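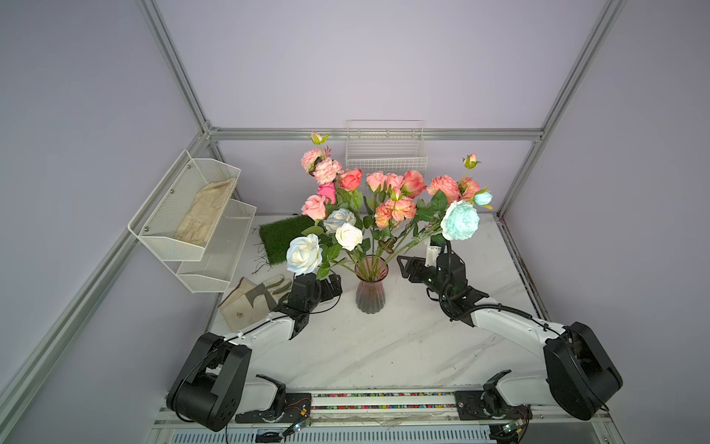 The workshop in Ketton charged by the hour, and she had paid for a good many of them. Two arms, a rail, 2,000 lines of code, and her brother-in-law still called it a very slow florist.

"It says Driven on your invoice," he said. "Driven by what?"

"That's the supplier."

"And the roses are fake."

"Real ones bruise."

He leaned on the bench and read the log over her shoulder. Attempt 1,486. He'd have given up at nine, he said, and bought a card.

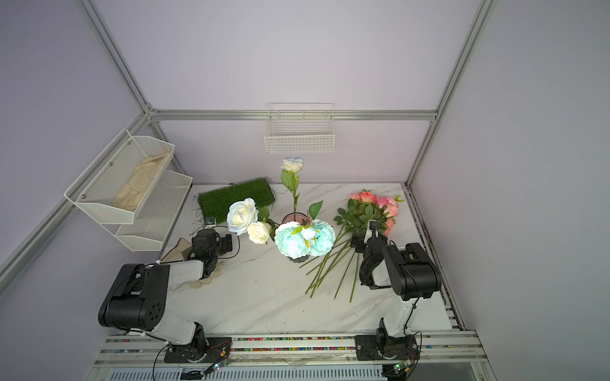 "Which stem does it want?" he asked.

"It doesn't want anything."

"No. I didn't think so." He looked for his coat, then didn't put it on. It was gone four and the heater had started ticking. "Pink next, though — if it were me."

She typed nothing. He pulled up the other stool.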